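Drusivik Platton Small Dry Erase Board
Item no. 1493

The Platton is a small rectangular whiteboard for desk and tabletop use. It lies flat on a work surface and takes standard dry erase markers. Typical uses are worked math, short notes, scoring, and drawing practice in classrooms and training rooms.

Surface and border

The writing face is coated steel, white, gloss finish. A thin black border runs around the full perimeter and the corners are rounded. The border stands slightly above the writing face, so stacked boards do not rub against each other. The back is covered with a gray foam sheet that limits sliding on smooth tables. There is no pen tray and no wall hardware.

Markers

Use low-odor dry erase markers with a bullet or chisel tip. Black and blue erase with the least effort. Red and green pigments tend to leave more residue, especially where a line has been drawn over several times. Do not use wet erase, paint, or permanent markers. If permanent ink gets on the face, trace over it with a black dry erase marker and wipe both off together.
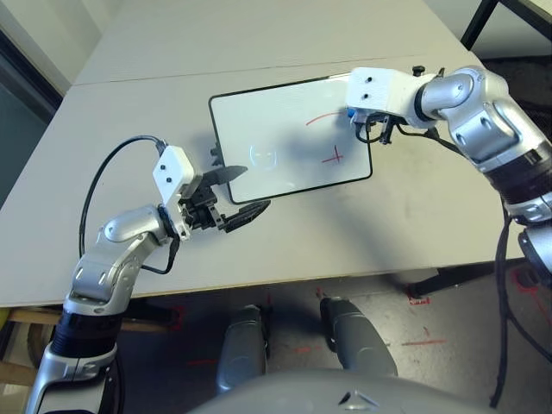
Platton board on a white tabletop, with red marker on the face and a faint circular smudge on the left half.

Ghosting

A pale trace left after wiping is called ghosting. It is pigment held on the surface and can usually be removed. A dry felt eraser clears most fresh marks. For older marks, spray Lamptey board cleaner on a microfiber cloth, wipe in straight strokes, and dry with a clean part of the cloth. Do not use scouring pads, powdered cleansers, or acetone. Persistent ghosting over the whole face means the coating is worn and the board should be replaced.

Supplied with each board

1 board
1 felt eraser
1 care card
Markers are sold separately.

Packs

Single board, or classroom pack of 17 in a divided carton. Classroom packs include 4 spare erasers. Replacement foam backing is available in sheets, cut to size, with adhesive on one side.

Storage

Store flat or on the long edge, away from heaters and direct sun. Do not store with marks on the face. Ink left in place for some 3 weeks will need cleaner. Boards that have been in a cold vehicle should come up to room temperature before they are written on.

Warranty

The writing face is covered for three years against peeling and cracking in normal indoor use. Scratches, dents, and solvent damage are excluded. Keep the packing slip, as the lot code is printed there and not on the board.

Orders and returns

Sold through Ledmont School and Office Supply. Orders in by noon ship the same day. Unused boards may be returned in the original sleeve. For quantity pricing or lot questions, write to Lionel Leblanc at the Ledmont order desk and include the item number.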